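Budgeting for a two-arm setup for cloth handling, what am I leaving out?

Posted in Equipment & Shop Planning
Tags: robot arms, grippers, budgeting, textiles

skevura_shop
We are a small linen and uniform service in Naltdale and we want to put together one bench with two arms to pick up and lay out flat cloth items before they go to the folder. Mostly napkins and small towels. I have been asked to turn in a full equipment budget by October and I would like it to hold up.

So far I have the two arms, a two-finger gripper for each, a table, and a PC to run it. The arms and grippers are the bulk of it. I put in 700 dollars for the table and mounting hardware and nothing for spares. The integrator we talked to (Tamis) quoted 18 weeks for delivery but was vague about what comes in the box.

What I would like to know:

Is 700 enough for the table and mounts?
Do both arms need the same gripper?
What do people forget to put in the budget?

We run 132 napkins to a bundle, if that matters. Speed is less important than not having a person stand there all day.

hemmin_line2
We went through this for a similar job. Taking your questions in order.

The table. 700 will buy you a decent table top and legs. It will not buy you the mounts as well, unless somebody in your shop can weld and drill plate. Ours came to almost double once we added base plates, anchors and the extra bracing. An arm swinging from side to side will rock a light table, and then your pick positions drift. Price the stand and the table as two separate lines. Also leave yourself more table than you think you need. A napkin is small but two arms reaching over it are not, and anything tall in the middle of the table takes up room from both of them.

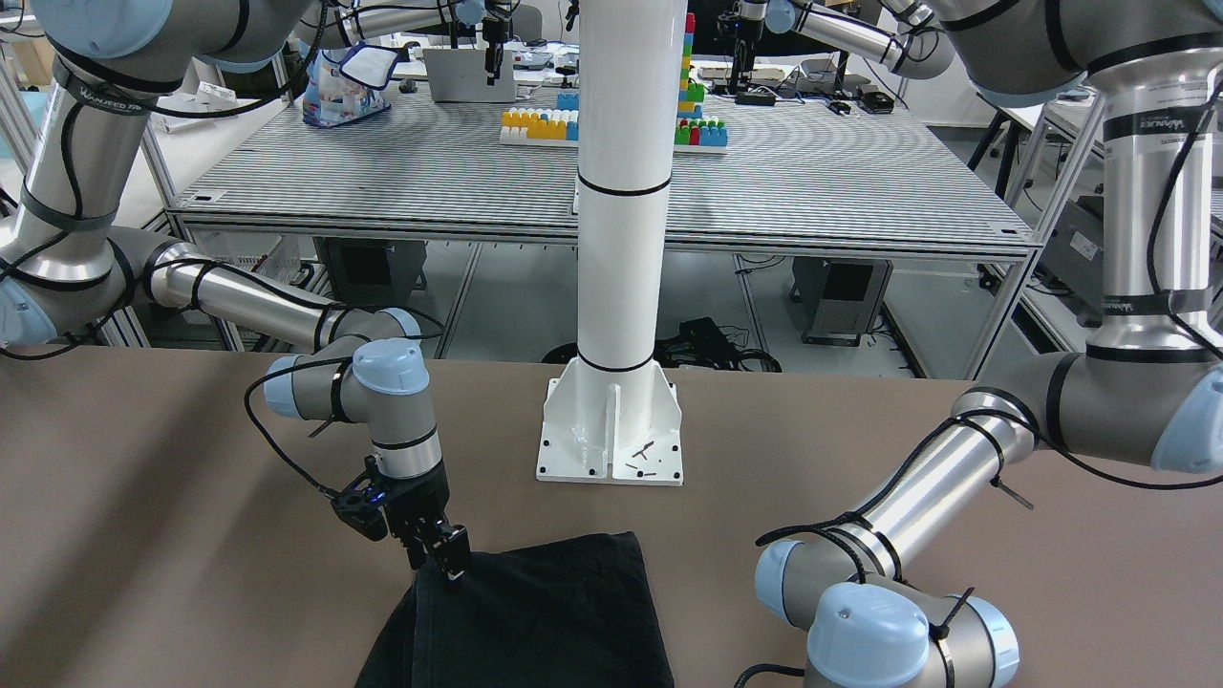 Right arm holding a black cloth by its upper edge, left arm low over the table beside it.

The grippers. Plain two-finger grippers can pick up cloth if they can get a pinch on an edge or a fold. Where they have trouble is a thin napkin lying dead flat. The fingers either slide over it or press into the table. We ended up with softer finger tips and a thin pad under the work so the fingers had something to push into. The tips wear, so buy extra sets with the first order. I would keep both grippers the same. You can swap parts between them, and you only have to learn one.

Cables. Put in a line for cable ties, sleeves, and at least one spare cable for each arm. Ours run along the outside of the arm with a loop left at the wrist so it can turn. Too short and it pulls on the connector, too long and it snags the cloth. We replaced two in the first year — both at the wrist end.

Other things that were missing from our first budget:

Fencing or a scanner, plus whatever your safety review asks for
An electrician for a dedicated circuit
Shelf or floor space for the control boxes
Two or three days of training for whoever will look after it
Shipping, which was not in the quote

I would set aside 33 percent on top of the hardware price for all of the above. We set aside less and had to go back and ask for more, and that was a long meeting.

On the 18 weeks, ask Tamis if that is to your dock or to a working cell. Those are different dates.

bench_and_belt
I would not buy two arms to start with. Get one arm, one gripper and a cheap table and find out if it can pick up your napkins at all. If it can't, the second arm won't help. You can rent for a month or so in some places.

skevura_shop
Thanks. One arm first was my thought too, but our folder needs the item fed by two corners, so sooner or later we need both. I will ask if Tamis would do the first one as a trial and hold the price on the second.

hemmin_line2, was the 33 percent on the arms only, or arms and grippers together?

hemmin_line2
Arms, grippers and PC together. Leave the table out of it because you will be pricing that locally anyway. And if you do get a trial, send them a full bundle of your real napkins, washed ones. New stock is stiffer and picks up easier than what you will be running.

oldlaundryhand
Check your ceiling height and your lint. We had a camera over our bench (different job, sorting) and it needed wiping every shift. Not expensive but somebody has to do it, so put the labor in. Same for the fans on the control boxes. Filters are a few dollars each and they go fast in a linen room.

Don't know anything about grippers.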